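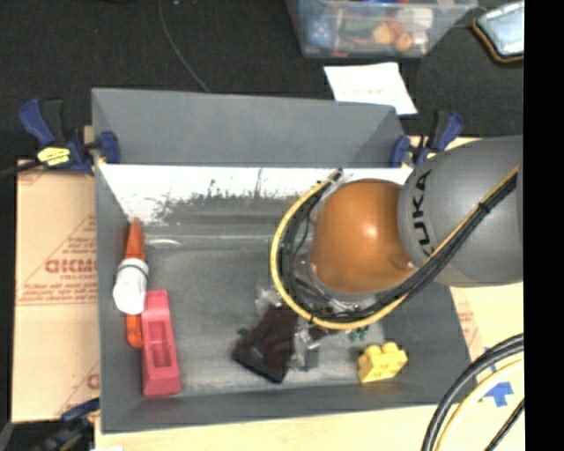

Most of Monday went on demonstrations for the bin-picking work, so this is mainly a note on what changed in the procedure since December.

The task has not changed. The arm has to take one item at a time out of a grey bin of mixed objects and put it down somewhere else. We teach it by remote control: the operator moves a hand controller, the arm follows, and the joint positions and camera images are logged together. Each attempt is stored as one episode, good or bad, and tagged afterwards.

We now have 542 usable episodes out of 600 recorded. The rest were dropped. Most of those had gaps in the joint log, which I traced to the logging process sharing a disk with the image writer. They are on separate disks now and the gaps have gone. A handful were dropped for operator error, mainly mine.

The larger problem was hesitation. When an operator is unsure of the depth, they stop just above the object, wait, and then go down. A person watching sees nothing wrong with this. The trained policy (Hisuto, the second version) copied the pause faithfully and then sometimes never left it, because the images during a pause all look alike and the logged action is nearly always "stay put". Trimming still sections longer than two seconds helped a good deal. Practising before recording helped more. I now do 5 throwaway picks at the start of every session and delete them without looking.

Objects against the wall of the bin are still the worst case. Anything long that lies parallel to the wall leaves little room for the tool, and the natural thing for a human to do is nudge it into the open first. Myrto Petridis does this very neatly. I tend to go straight in at an angle. Both work, but mixing the two styles in one training set gave us a policy that started a nudge and finished with a grasp, in the wrong place. We have agreed to nudge first whenever the gap looks tight, and I have marked my older wall picks so they can be left out.

Clear plastic is the other nuisance. The depth readings over crinkled film are mostly noise, so the operator ends up working from the colour view alone. I have kept those episodes in for now, under their own tag.

Cable routing also needs another look. With the wrist turned far round, the loop at the end of the arm hangs into the overhead view and hides whatever is beneath it. I have put a softer limit on that joint in the controller settings, and Myrto is repeating the Milldale set with it switched on before we retrain.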